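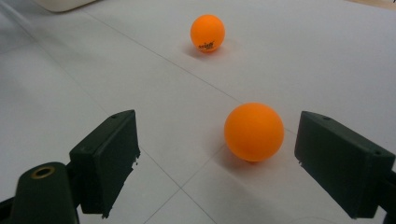
Ball pickup practice, orange set, white table.

Rikance Hand-Held Gripper, club kit
Rating: 7 out of 10
Reviewed Sunday, September 25, 2022

Our robotics club bought this in May to get ready for the Tradov ball-sorting event, on the theory that students should work out how a grip goes before they try to code one. It's a good theory. The kit mostly lives up to it.

Assembly took our group two meetings. The manual says one, and I would like to meet the club that manual was written for. The screws are all the same length except for the ones that aren't, and those come in the same bag.

Once together, it's a pleasant thing to hold. The fingers open wide, plenty for a ping-pong ball, and close evenly if you set the linkage right. Ping-pong balls are a mean test, by the way. Squeeze off-center and you've started a game of fetch. Our ninth graders logged 1,000 tries over the summer and got 694 clean pickups, a number they are prouder of than I would be.

My main gripe is the finger pads. The lower edge on one of ours is chipped and ragged, and Rikance sells replacements only in packs of 9 — for a tool with two fingers. I've done the math several ways and there is always a pad left over.

We also tried the Jerus version, which costs less and pinches thumbs. Both did fine with orange balls on our white table, seams and all, though a ball that settles near a seam takes a bit more patience.

Buy it if your students will put up with a slow start. Get the spare pads at the same time, shipping is the same either way.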